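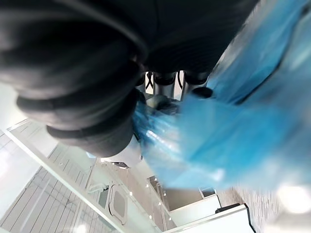
Soft gripper with blue plastic sheet, wrist camera view

Good practice for a soft gripper handling thin plastic sheet?

Posted by dobbin_and_co in Robots and Automation

Hello all. We have one arm in a small shared unit, with a soft ribbed gripper on the end, and we're teaching it to pick up sheets of blue plastic and put them in a tray. I absolutely love this job, it's the most fun I've had at work in years, but I've been asked to write the house rules for it and I've reached the limit of what I know.

The rules we used before were for a two-jaw metal gripper lifting boxes from Florkeo, and they're all about crush force and weight. None of that seems to fit. The sheet weighs next to nothing and the fingers are squashy. My boss's view is that a soft gripper is a safe gripper, so one page will do. I'm less sure. What I'd like to know is:

Does a soft gripper let us skip the risk assessment, or any part of it?

Is there a sensible rule for speed when the load is floppy? Ours billows like a sail when the arm swings round.

How do people deal with cables and fittings near the fingers? There are thin black cables looping down from the gripper body, quite close to where the plastic bunches up.

We're in the UK if that matters. The arm is sold as collaborative and there is no fence at the moment. The program has 31 taught points and most of the moves are short, apart from the long swing to the tray.

Posted by Anselmo Olmedo

What a lovely problem, and well done for asking before writing the page! I've spent a good while with soft grippers and flimsy loads and I still get excited about them, so forgive the length.

Risk assessment first. No, you can't skip it, and a soft finger doesn't shorten it by much. The thing you assess is the whole application: arm, gripper, load, tray, table, the person who wanders over to see what it's doing. ISO 12100 is the general one for how to go about a risk assessment, and the ISO 10218 pair covers industrial robots and putting them into a working cell. Guidance on collaborative working used to sit on its own in ISO/TS 15066. Check you have current editions, as these do get revised and old copies float about for years. You'll also want to look at PUWER, which is the UK law on work equipment and applies to you whatever the brochure says about the arm.

Your boss is half right, by the way. Squashy fingers do help with pinching. But look at your own picture: just under the soft part there are two metal fittings pointing downwards, side by side, and they aren't soft at all. If the arm comes down on the back of a hand, I'd want to know which part gets there first. Write down every hard bit on the tool and assess the contact for each one. We found 7 on ours at Skolance and I'd have guessed three.

On speed, your sail comparison is spot on. A sheet that streams out sideways takes up far more room than the gripper does, so the working area you mark on the floor has to include the sheet at full stretch. Test it like this. Run the swing at low speed with everyone standing back, go up in small steps, and note the furthest point the plastic reaches each time. Choose the speed you're happy with, then lock it in the program and write it in the rules with the name of whoever is allowed to change it. Do the test again if the sheet size changes. I'd also split your long swing into two moves with a slower start — most of the flapping comes from setting off too sharply.

Treat the sheet as a hazard in its own right as well. It can cover a scanner or a camera, it can go over someone's face, and it makes a floor very slippery once it lands on it. So my page would say:

No one reaches in to straighten a sheet while the arm has power to move. Stop it, wait for it to stop, then reach.

A dropped sheet gets picked up before the next cycle starts.

Eye protection for anyone inside the marked area during teaching, as edges flick.

Sheets are fed singly. If two have stuck together, stop and separate them by hand.

Decide on purpose what the gripper does when power or air is lost. With boxes you nearly always want it to hold on. With a light sheet, letting go might be the better answer, particularly if it could be wrapped round somebody's arm. Either can be right, but it needs to be written down and tested with the real plug pulled.

Do post your draft when it's done, I'd really enjoy reading it.

Posted by kettle_on_63

just go slow. we ran ours at a crawl for months and never had any bother. soft ones are fine, I've had my hand in one loads of times. cable ties for the wires

Posted by Marsh Lane Mick

Please don't put your hand in it, whatever the post before mine says! "Never had any bother" isn't a risk assessment, and a slow arm can still trap you against a table.

I'll add a bit on cables because Anselmo left that one and it's my favourite subject. Loops near the fingers are a snag point. Plastic sheet loves to work its way into a loop, and then the arm pulls the cable when it meant to pull the sheet. What works for us at Villalobos:

Put the wrist through its full range by hand or at teaching speed and find where each cable is tightest. That position sets the length you need. Anything much beyond it is just slack for the sheet to find.

Sleeve the cables together. A fabric sleeve with a smooth outside is best. Cable ties are all right if you trim them flush, but a tie with a sharp cut end will slice thin sheet (and knuckles).

Clamp at the tool side and again further up the arm, so a tug never reaches the connector.

Add a cable look-over to the start-of-shift check. Ours takes no time and is signed on the same sheet as the stop button test. On our longest running cell we've filled in 351 of those sheets, and the cable line has caught more faults than all the others put together. Brilliant value for a quick glance.

One more for the soft fingers. Look down into the creases between the ribs for splits and grit, and bend each finger gently while you do it, as small splits stay closed when it's at rest. Swap the finger at the first sign of one. Follow the maker's advice on cleaning too, because some cleaners are unkind to soft materials.

Posted by dobbin_and_co

These are fantastic, thank you both (and noted about the hand, kettle_on_63, I'll pass). I hadn't thought about the hard parts at all. I've started a list for the tool and the speed test is booked in for September, when the Stekholm tray arrives. The floor marking will wait until after that so we only do it the once. Draft rules to follow in this thread.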